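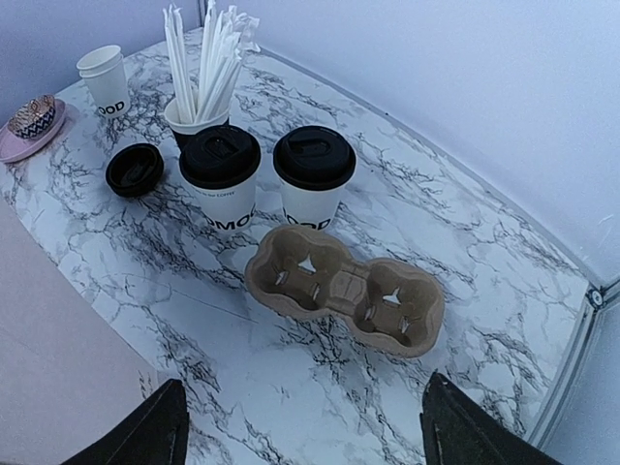

16th April. Cable row, stack side

Frame back on the floor after the weld on the foot plate. Skerner pulley set fitted top and bottom, the old Warrier ones bagged and labelled in the drawer under the vice. Don't bin them yet.

First pulls with the pin at 30 kg. Smooth going out, slight knock coming back, last bit of travel only. Same at 63 kg but louder. Took the pin right down to 73 kg and the knock went dull, more of a thud. So not the bearing I think. Guide rods?

Wiped both rods down, silicone only, no grease (grease is what got us in trouble on the leg curl). Ran it again at 30. Knock still there. Left rod has a faint polished stripe near the bottom, right one hasnt. Frame could be out of square by a hair after welding. Measure diagonals before blaming anything else. 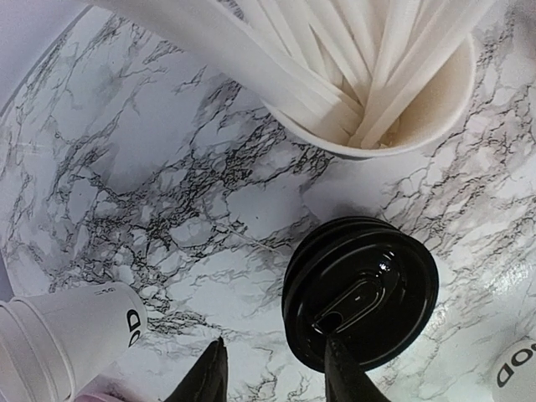 Marble-pattern top, cup standing.

Diagonals: 3 mm difference. There it is. Slackened the four crossmember bolts, pulled it in with the ratchet strap, nipped up again from the bottom. Now as good as level with the tape, cant read any difference. Knock gone at 30, gone at 63. Didnt bother with 73 again, do it tomorow with the covers on.

Cable: Fovametti coated, the thicker one. Bit stiff round the lower pulley, wants running in. Swaged end looks fine, no whiskers. Stop ball sits too high so the handle hangs short and you have to lean for it. Move it down a thumb's width, then check the top plate still lands on its rubbers with no slack.

Seat pad: Skurnonis sample is too soft. Bottomed out on the ply when I dropped onto it, felt both bolt heads. Ask for the firmer foam in the same cover, colour doesnt matter. Stitching is good, better than our last lot. Chest pad from the same people is fine as it is, leave alone.

Foot plate angle still feels steep to me. Heels lift at full stretch. Could be my ankles. Get someone shorter and someone taller on it before we drill anything.
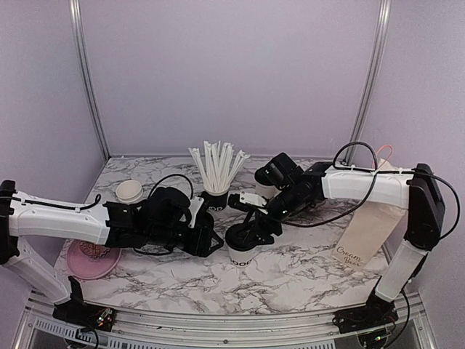 Two arms, one top, lidded cups.

To do
- stop ball down, recheck slack
- full stack with covers on
- write the diagonal check into the build sheet, AFTER welding as well as before
- firmer foam, Skurnonis
- weight decals, the set we have starts at the wrong number
- end caps for the rear feet, one missing again

Powder coat slot is June so the frame has to be stripped by then. Handles can wait. Grips on the wide bar are still turning under load, tried hairspray, no better. Glue next.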